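Repair should be the dull option

09/11/2019

My sofa is eleven years old and I have been told twice this year that I should get rid of it. The first time was by a man delivering a table. The second was by the shop that sold it to me, when I rang to ask for a new zip and two seat foams. They no longer kept parts for that model. They could, however, offer me 18 per cent off a new one.

I think this is a bad way to run things, and I don't think shoppers are mainly to blame for it. We are told often enough that we throw too much away. We are told less often what we are supposed to do when the frame is sound, the legs are straight and the only thing wrong is a cushion that has gone flat.

I did get the foams in the end. A small upholstery firm called Daher cut them to size for 52 pounds, and put in a new zip for a few pounds more. The sofa sits as it did when I bought it. A new one from the same shop, of the same width and no better made as far as I could judge, was several hundred. On price alone the choice was easy. The hard part was the three weeks of phone calls it took to find anyone who would do the work.

Most people do not have three weeks of phone calls in them. They have jobs, and a back that hurts, and a website that will bring a new sofa by Thursday and take the old one away. I don't call that laziness. If replacing a thing takes ten minutes and mending it takes a month, most of us will replace it. 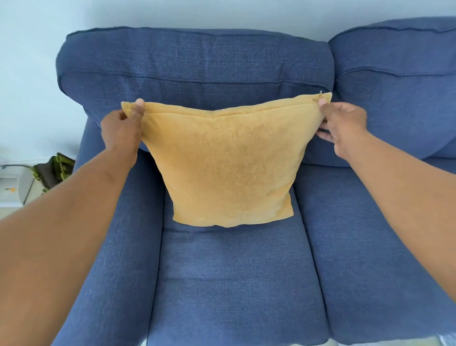 The answer I would like to see is a boring one. Any firm that sells a large piece of furniture should have to keep the basic parts for it for ten years, and print the prices. By basic parts I mean foams, covers, zips, feet, springs and the odd bolt. Nothing on that list is clever. Covers and foams are cut from patterns the maker already has, and a pattern takes up very little room in a drawer or on a computer.

The usual objection is cost. Shops say that stock sitting in a warehouse has to be paid for, and that is true. But the parts need not be made in advance. Anolo, who made my kitchen chairs, will cut a seat pad to order if you quote the number on the underside. It takes a fortnight and they charge a fair price. I have never heard them make a fuss about it, and I only found out from a line of small print on the back of the receipt. If they can do it, larger firms can too.

The second objection is that people don't want it. They like a change, the argument goes, and nobody keeps a sofa for ten years now. Some people do like a change, and they are welcome to it. Even so, a change need not mean a whole new sofa. Fresh covers will alter a room a good deal, and a sofa that can be recovered is also one that can be sold on or given to a daughter with a first flat. An old one with split seams goes to the tip, whatever anybody's taste.

There is a fairness point as well. When I looked at Relex, the cheapest of the big sellers near me, every sofa on the floor had its covers stapled to the frame. You cannot wash them and you cannot swap them. One juice spill and the thing is marked for life. People with less money end up buying the sofa that cannot be mended, and then buying it again. The dearer shops sell loose covers as a kind of luxury, when they used to be the ordinary way of doing it.

I would not ban stapled covers. I would ask for a label, in plain type, on the front of the price ticket: covers come off, or covers do not come off; parts kept until such a year. We manage this with washing instructions on a shirt. It would let people compare two sofas on something other than colour and how they feel after half a minute of sitting.

Councils could help too. Ours charges for collecting bulky items and spends the money on getting rid of them. In September it published a leaflet on cutting waste, and the page on furniture was a list of places to take it. A list of local upholsterers would have cost the same to print. Daher could have been on it, and I could have made one phone call.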